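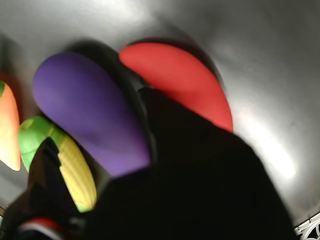 Play vegetables: eggplant and pepper, with the carrot and the corn at the left.

To: playroom list
Subject: Re: Toy vegetables, what to keep and what to replace

Hello all,

I answer below the parts of the earlier message, I hope it is easy to follow.

> We have the old basket of play food from the Ritico shop and it is
> a mess. Can somebody who has a similar set tell me which vegetables
> the children really use? I want to keep up to 20 pieces and give
> the rest away.

In our playroom at Uibo we made the same cleaning in August. We had 32 pieces and we kept 21. The ones which stayed are mostly the big simple shapes. The purple eggplant is the favorite of the small children, I think for its color and its fat round end. The red pepper goes into every soup. The carrot and the corn cob are also in use each morning, and the corn has the rows of bumps which the children like to feel with the fingers.

What we gave away: all the half slices without a partner, three fish, and the grapes, which lost too many of their balls.

> Also the question of washing. The label is gone and I do not know
> if I can put them in hot water.

I would not do it if you do not know the material. We wash ours in lukewarm water with a little dish soap, then we rinse and lay them on a towel, with space between them. The corn takes more time than the others, as the dirt sits between the kernels. I use an old soft toothbrush for this. Please do not soak the pieces which have a small hole at the bottom. The water goes inside and comes out again two days later on the shelf.

> How do you store them? With us everything is in one deep basket and
> the children turn it over to find one carrot.

We had this too. Now we have two low trays from Selletti, one for vegetables and one for fruit and bread. The long things (carrot, corn, eggplant) lie on one side and the round things on the other side. It does not stay like this after ten minutes of play, but to put it back is quick, and the older children can do it alone. I glued a small drawing of a vegetable to the front of the tray.

> Last thing, is it worth to buy the Sister set to fill the gaps?

I have seen it only one time, at another playroom. The colors were nice but the pieces were smaller than ours, and together in one tray it looked a bit strange, a tomato as big as the potato. If your children are under three I would also check the size of the smallest pieces before you pay. For us the gaps are an onion and a second carrot, as there is always a fight for the carrot. If someone on the list has one of these too many, I can exchange it for a lemon or for a very good bread.

One question from my side: does anybody know how to remove pen marks from a yellow toy? Soap did not help and I am afraid to try something stronger on it.

Many greetings from the Uibo playroom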